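Search this site Search Go

Resetting and looking after the Jasside tabletop cell

Posted in February by the Ikevau workshop page
Reading time: 2 minutes

If you have just taken on a Jasside, welcome! It is a forgiving little arm once you know its habits, and most of what it needs from you is a tidy table and a bit of patience with a small screwdriver. Ours has done 3311 picks on the Catar controller and still behaves nicely (touch wood).

Step 1. Check the test pieces

Park the arm and switch off at the wall before you reach in. Turn the toy car over, hold it steady in one hand and go over any screws underneath with the small screwdriver. Snug is plenty, so please don't lean on it.
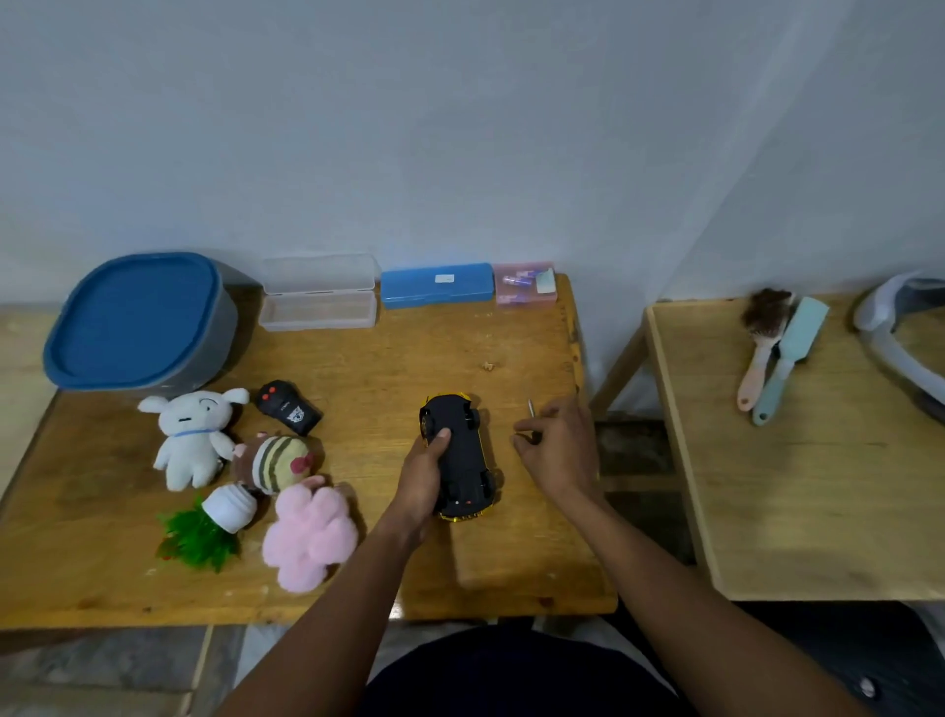
Step 2. Pack the soft toys

The soft toys go together in the clear tub, and the blue lid goes on after. I like to turn the lid in my hands and run a finger round the rim first, as fluff gathers there and the Lahlou suction cup hates fluff. Keep the car out on the table, well apart from the tub, so the arm can find it.

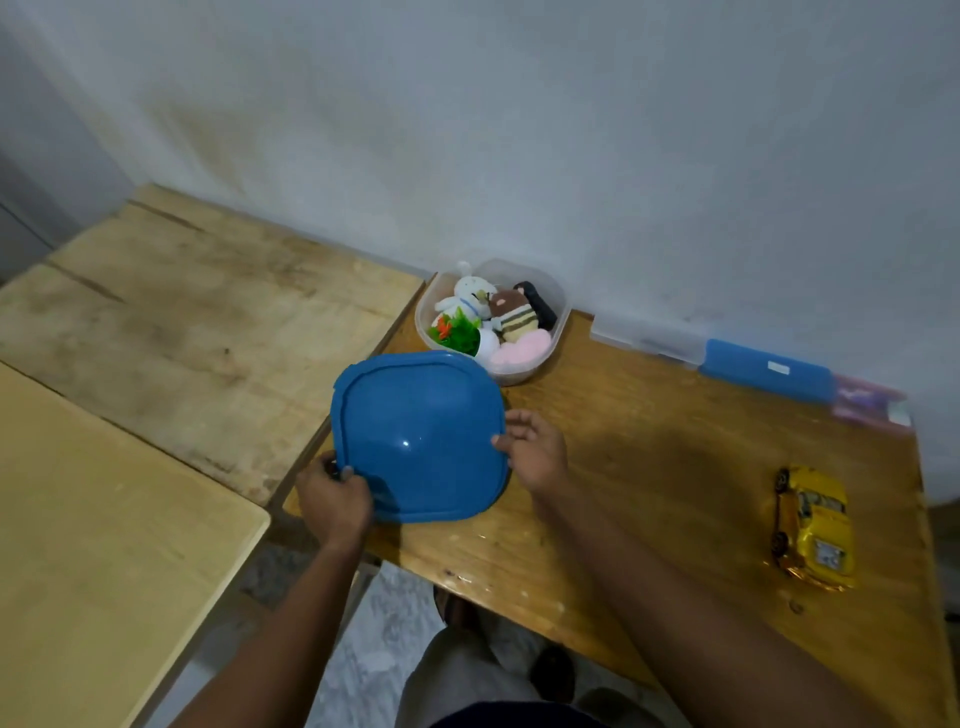
Wipe the suction cup with a barely damp cloth, let it dry, then switch on and run the homing routine at speed 200. Do that 9 times before you go any faster, and change the cup every 2000 picks, sooner if it starts to feel stiff.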